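Diary of the Textile Register, Norkthorpe House
06/10/2023

Work resumed on the donated clothing in the second storeroom. Setsuko Ogura was present for the whole of the morning and Milan Aerts joined after the delivery from Hastport had been signed for. The delivery note was correct except for the spelling of the street, which has been wrong on every note since December and has again been reported to the carrier.

The garments received under the Stevens gift were taken out of their tissue and laid on the white table, one at a time, to be entered in the register. Shirts and knitwear were completed before the break. Entries were made in pencil first and copied in ink by Ms. Ogura, whose hand is easier to read than mine. One cardigan was set aside for the moth check and has been bagged and labeled.

After the break we proceeded to the denim. The first item entered was number 582, a pair of blue shorts with an elastic waist. It was placed back side up so that the pockets and the yoke could be recorded before the front. The entry took longer than expected, as Mr. Aerts and Ms. Ogura did not agree on how the fading should be put into words. Mr. Aerts preferred "acid-washed." Ms. Ogura held that the register should not name a process that we cannot confirm, and the wording adopted was "medium-blue washed denim, paler in patches." I consider this sound and have asked that it be used for similar pieces.

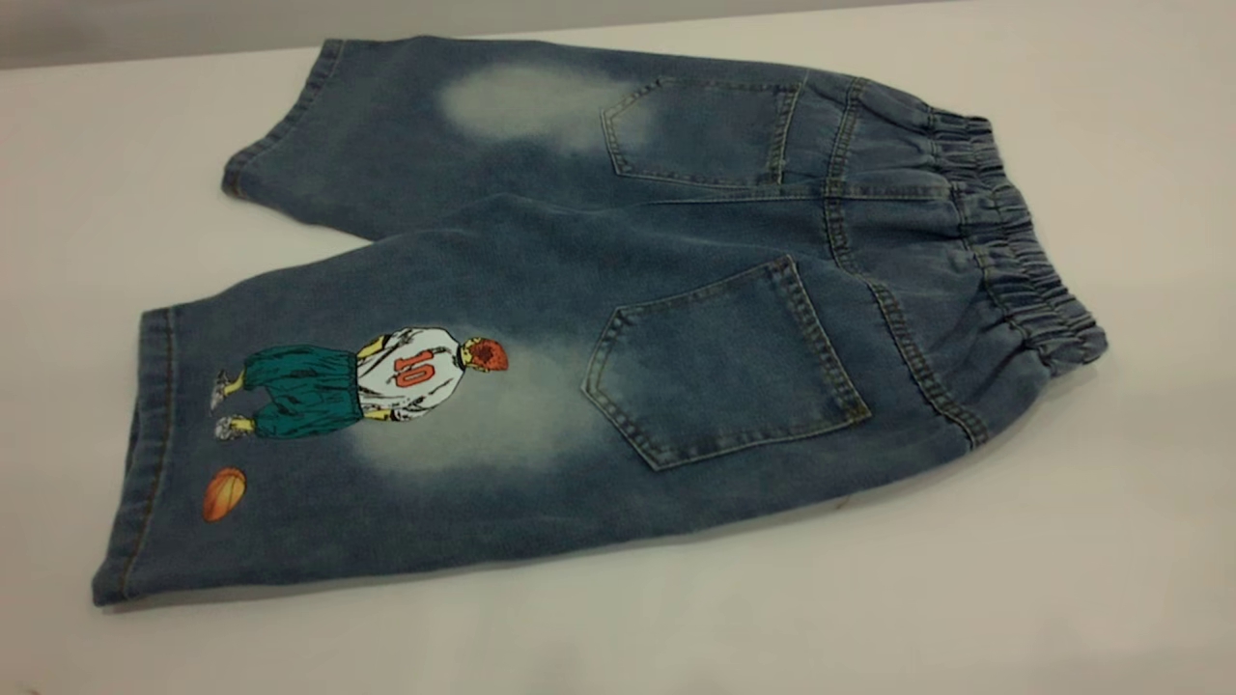
No. 582, denim shorts, back. Patch pockets with gold-colored topstitching; rolled cuff.

The stitching was also discussed. The older sheets in the binder call this color "tan," while the newer ones say "gold," and a person searching the register would find only half of what we hold. It was decided that "gold" will stand from now on. The older sheets will be corrected as they come up – there is no time to go through the binder for this alone.

Mr. Aerts raised the matter of folding. The denim has been stored in the shallow Nasex boxes, and he is of the opinion that elastic waists should not be folded across. Shorts will therefore be stored flat, 2 to a box, with tissue between them. This will require more shelf space than was allowed in the spring plan. I have written to the office to ask for the lower shelves on the window side.

Supplies: 200 sheets of tissue received and put away. Cotton tape is low. The second pencil sharpener has not been returned.

The storeroom was locked at the usual hour. Box 13 remains open on the side bench and is to be finished first tomorrow, before the skirts.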